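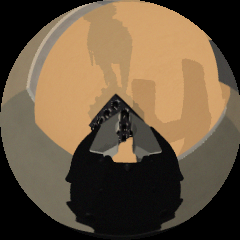
회사 소개

Ekora는 음원 마스터링과 디지털 배급용 납품 파일 제작을 전문으로 하는 음악 후반작업 회사입니다. 싱글, EP, 정규 앨범의 스테레오 마스터링을 기본 업무로 하며, 바이닐 커팅용 프리마스터, 방송용 인스트루멘털 버전, 구작 카탈로그의 복원 및 리마스터링을 함께 수행합니다. 작곡, 편곡, 보컬 녹음은 취급하지 않습니다. 믹싱은 스템 단위로 접수된 경우에 한해 제한적으로 진행합니다.

주요 의뢰처는 독립 레이블, 자가 발매 아티스트, 드라마 및 광고 음악 제작사입니다. 장르별로는 발라드와 미드템포 R&B의 비중이 가장 높고, 일렉트로닉과 포크가 그 뒤를 잇습니다. 장르에 따른 요금 차이는 없습니다.

연혁

당사는 마스터링 룸 한 곳으로 업무를 시작했습니다. 초기에는 CD 복제용 DDP 이미지 제작이 매출의 대부분을 차지했으나, 디지털 싱글 위주로 발매 형태가 바뀌면서 스트리밍 납품이 주 업무가 되었습니다. 이후 아날로그 테이프 이관을 담당하던 Sekow를 흡수하여 복원 부서로 편입했습니다. Sekow라는 명칭은 복원 부서의 작업물 표기에 계속 사용하고 있습니다.

현재 인원은 19명이며 마스터링, 복원, 납품 관리, 기술 지원의 4개 부서로 구성되어 있습니다. 납품 관리 부서는 오디오 작업을 하지 않고 메타데이터와 코드 관리만 담당합니다.

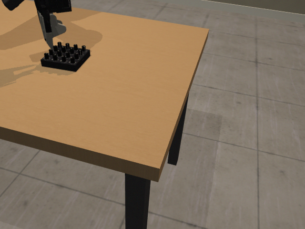
작업 공정

접수된 파일은 먼저 기술 검수를 거칩니다. 검수 항목은 샘플레이트와 비트 심도의 일치 여부, 클리핑, DC 오프셋, 위상 반전, 앞뒤 무음 구간, 편집점 노이즈입니다. 문제가 발견되면 작업을 시작하지 않고 의뢰인에게 검수표를 회신합니다. 검수표에는 해당 구간의 타임코드와 권장 조치가 기재됩니다.

검수를 통과한 파일은 담당 엔지니어에게 배정됩니다. 한 앨범의 수록곡은 원칙적으로 한 명의 엔지니어가 처음부터 끝까지 담당합니다. 곡별로 믹스 엔지니어가 다른 앨범의 경우 저역의 양감과 보컬 레벨을 먼저 맞춘 뒤 개별 처리에 들어갑니다. 선공개 싱글이 있는 앨범은 싱글 마스터를 그대로 수록할지, 앨범 흐름에 맞추어 다시 작업할지를 접수 단계에서 결정해 주셔야 합니다.

라우드니스는 플랫폼의 기준값에 일괄적으로 맞추지 않습니다. 피아노와 보컬 중심의 곡에서 후렴의 킥과 현악이 더해지는 구조라면 도입부와 후렴의 레벨 차이를 유지하는 쪽을 우선합니다. 의뢰인이 목표 수치를 지정한 경우에는 그 수치를 따르고, 트루 피크 상한은 코덱 변환 후의 결과를 확인하여 정합니다.

초안 마스터는 24비트 WAV로 전달하며, 청취 확인 기간은 30일입니다. 이 기간 안에 접수된 수정 요청은 추가 비용 없이 반영합니다. 믹스 자체가 교체된 경우는 수정이 아닌 재작업으로 분류합니다.

납품 관리 시스템 Irkell

Irkell은 당사가 내부용으로 개발한 납품 관리 시스템입니다. 마스터 파일의 체크섬, 버전 이력, ISRC, UPC, 작사·작곡·편곡자 표기, 피처링 표기 순서를 한 레코드로 묶어 관리합니다. 같은 곡의 오리지널, 클린, 인스트루멘털, 라디오 에디트 버전은 각각 별도의 ISRC를 가지며 상위 레코드 하나에 연결됩니다.

외부 계정은 Feb 13, 2021부터 제공하고 있습니다. 계정을 보유한 레이블은 진행 상태를 조회하고 크레디트를 직접 수정할 수 있습니다. 다만 유통사 전달이 끝난 레코드는 잠금 상태로 전환되며, 이후의 변경은 납품 관리 부서를 통해 접수해야 합니다. 한글 표기와 로마자 표기가 모두 필요한 곡은 두 항목을 빠짐없이 입력해 주십시오. 한쪽이 비어 있으면 유통사 측에서 반려될 수 있습니다. 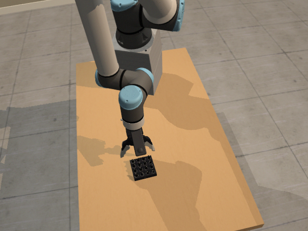 복원 및 리마스터링

복원 부서는 릴 테이프, DAT, ADAT, 카세트, 바이닐을 원본으로 접수합니다. 릴 테이프는 외관 상태와 접합부를 점검한 뒤 재생하며, 바인더 열화가 확인된 테이프는 베이킹 처리 여부를 의뢰인과 협의합니다. 이관은 96kHz/24비트로 진행하고, 노이즈 처리를 하지 않은 원본 이관 파일을 반드시 별도로 보존합니다.

리마스터링에서는 발매 당시의 음반을 참조 음원으로 사용합니다. 원본 테이프의 재생 속도가 당시 음반과 다른 경우 어느 쪽을 기준으로 삼을지 의뢰인의 확인을 받습니다. 히스 제거는 페이드아웃 구간과 곡 사이에서만 적용하는 것을 기본값으로 하며, 곡 전체에 적용하려면 별도 요청이 필요합니다.

시설

마스터링 룸은 모두 동일한 모니터링 레벨로 보정되어 있습니다. 룸 보정 측정은 매년 5월에 실시하며, 측정 기간에는 참관 세션을 예약할 수 없습니다. 참관은 룸당 두 명까지 가능합니다. 청취실 Ackah는 작업실과 분리된 공간으로, 차량용 스피커와 소형 블루투스 스피커, 이어폰 환경에서의 비교 청취에 사용합니다. 의뢰인에게는 작업 확인 목적으로 무료 개방합니다.
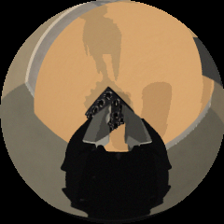

원형의 밝은 주황빛 표면

파일 보관 및 보안

작업이 종료된 프로젝트는 최종 마스터, 세션 파일, 검수표를 묶어 두 곳의 저장소에 보관합니다. 미발매 음원은 의뢰인과 담당 엔지니어에게만 접근 권한이 부여되며, 다운로드 링크에는 만료 기한이 설정됩니다. 발매일 이전의 음원은 당사의 작업 사례로 공개하지 않습니다. 발매 이후에도 공개 여부는 계약서의 해당 항목에 따릅니다.

의뢰 안내

견적 요청 시 곡 수, 총 재생 시간, 희망 발매일, 필요한 버전의 종류를 기재해 주십시오. 믹스 파일은 마스터 버스의 리미터를 해제한 상태로 보내 주시고, 리미터가 적용된 참조용 파일이 있으면 함께 첨부해 주시기 바랍니다. MP3 등 손실 압축 파일은 참조용으로만 접수합니다. 바이닐 프리마스터는 면별 재생 시간과 회전수를 확정한 후 접수가 가능합니다.

견적은 이메일로 회신하며, 계약서 서명과 파일 검수가 모두 완료된 날을 작업 개시일로 봅니다.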